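Lesside Garment Folding Trial
Progress report, second period
Prepared by: Tahmineh Daneshvar
For: Mojtaba Sharifi, Salten Program Office

1. Scope of the period

Work in this period covered the folding of short-sleeved knit shirts from an unsorted start. The first period dealt only with towels and flat cloths, which have four similar corners and no front or back. A T-shirt adds sleeves, a collar and a hem that rolls, and the written fold sequence had to be extended to handle them.

The sequence now has 7 steps, from pickup to placement on the finished stack. Steps 1 to 3 (pickup, opening out, squaring the hem) are complete. Steps 4 to 7 (sleeves, sides, half fold, placement) are in draft.

2. Work area

Folding is done on white tables with a smooth matte top. The surface lets the cloth slide with little drag, so a shirt can be squared by pulling at the hem alone. The same smoothness lets an opened shirt shift when one side is released before the other. Shelves of bottled drinks stand behind the tables and were left in place. The folding area does not extend to them.

3. Starting condition of garments

The Tromell procedure used in the first period called for each item to be laid out by hand before folding. That requirement was dropped in July. Garments are now accepted bunched or partly folded over, and no pressing is done beforehand.
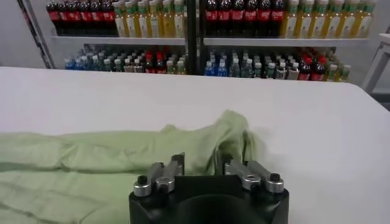
Figure 1. Green garment on the table, with loose creases and a bunched fold.

Bunched fabric is the main source of lost time at this stage. Where one layer lies over another, the edge on top is easily mistaken for the hem. The sequence now directs that the upper layer be lifted and drawn out before any corner is chosen. A sleeve lying flat along the body is left alone until step 4.

The time allowance for opening out one shirt is 45 seconds. It applies from first contact with the cloth until the shirt lies flat with both hem corners free. The allowance will be reviewed when steps 4 to 7 are final.

4. Squaring the hem

The shirt is placed with the hem toward the front of the table and the collar toward the back. Both lower corners are held at the same time, and the hem is drawn level before either is released.
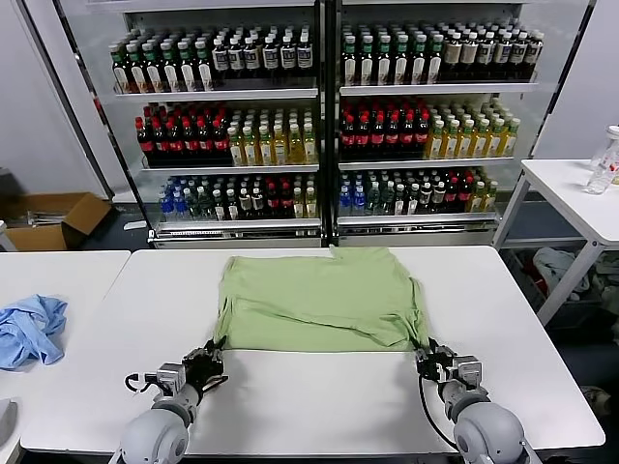 Lesside, 26/08/2026

Creases across the body of the shirt are permitted at this step. Bunching along the hem is not, as it carries through to the half fold and gives an uneven stack. The acceptance note for step 3 has been reworded to state this.

5. Open items

Two items remain open. The sleeve fold in step 4 has been written in a long and a short form, and a choice between them is needed before the Safavi fold chart is reissued. The stack height limit in step 7 has not been set.

6. Next period

Complete steps 4 to 7, reissue the chart, and repeat the opening-out work with long-sleeved shirts. No change to the budget or the table layout is requested.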